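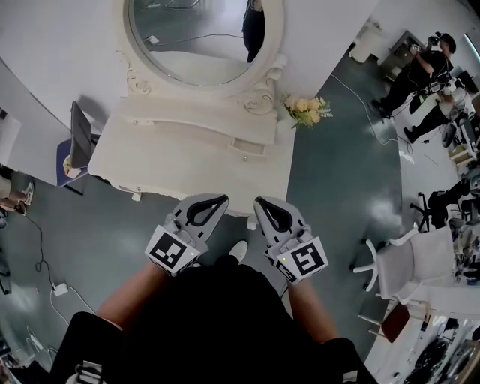
Combien de graines par jour pour une calopsitte de 148 g qui refuse les granulés ?

Compte 20 g de mélange le matin, et tu retires la gamelle à midi pour qu'elle goûte au reste.

plumeau_gris
Merci ! Elle s'appelle Skimier et elle trie tout, la peste. J'ai acheté un sac de 500 g de Plarix en septembre, il est encore presque plein...

Koen Dekker
148 g pour une calopsitte, pardon mais c'est beaucoup trop. La mienne en fait nettement moins. Tu l'as pesée avec le perchoir ?

plumeau_gris
Ah. Oui, avec le perchoir – je refais ça ce soir.

mimi-volière
Pas d'accord avec les 20 g, même pour une grosse. Et retirer la gamelle à un oiseau qui ne connaît que les graines, je ne le ferais jamais sans avis du véto. Chez moi c'est passé avec des graines germées, mélangées aux granulés écrasés, en trois semaines.

Koen Dekker
Les germées, ça tourne vite s'il fait chaud, j'ai arrêté.

mimi-volière
Faut rincer matin et soir et jeter dès que ça sent, c'est tout.

plumeau_gris
Bon, pesée refaite, perchoir déduit : rien à voir ! Je réduis la dose et je tente les germées, je laisse la gamelle en attendant le rendez-vous.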